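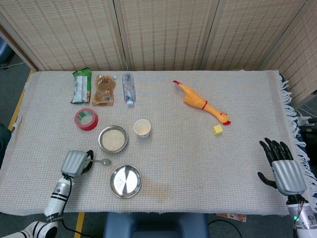

# Batirstead Handwoven Household Cloths

Category: Datasets > Textiles > Household

A table of handwoven household cloths recorded in and near Batirstead: table covers, runners, towels and throws. It was put together for weavers who want to compare setts and fringe finishes, and for anyone cataloguing a small textile collection.

## Contents

- `cloths.csv` -- 161 rows, one per cloth
- `yarns.csv` -- fibre, ply and colour name for each yarn
- `finishes.csv` -- hem and fringe types, keyed to `cloth_id`
- `CHANGES.txt`

## Fields in cloths.csv

- `cloth_id`: four digits, starting at 1000
- `use`: table, towel, runner, throw, other
- `structure`: plain, twill, waffle, huck, unknown
- `ends_per_cm` and `picks_per_cm`: counted with a pick glass away from the selvedge
- `width_cm`, `length_cm`: cloth laid flat, fringe not included
- `fringe_cm`: blank if hemmed
- `washed`: yes, no, unknown

Tassels that have been knotted are measured from the knot down. Loose fringe is measured from the last pick. The first 26 cloths were measured before we settled on this, and Tetsuya Amano has redone all but the Groltside towels, which had gone back to their owners. Those rows have `remeasure` in the notes column.

## Known problems

Colour names are the owner's own. "Natural", "cream" and "white" overlap and should be grouped before you count anything.

Fibre was judged by hand and, where the owner agreed, by a burn test on a loose thread. Cotton and linen blends are probably under-reported.

There are 18 cloths with no structure given. Most are from the Firkham loan and are too felted to read.

Waffle cloths shrink a great deal in the first wash, so don't compare their widths without filtering on `washed`.

## Maintenance

Mostafa Abdel Hamid looks after the yarn table and Tetsuya the other two. Send corrections with the `cloth_id` and the old and new values. The Dizon cloths will be added in December -- they are measured but not yet typed up.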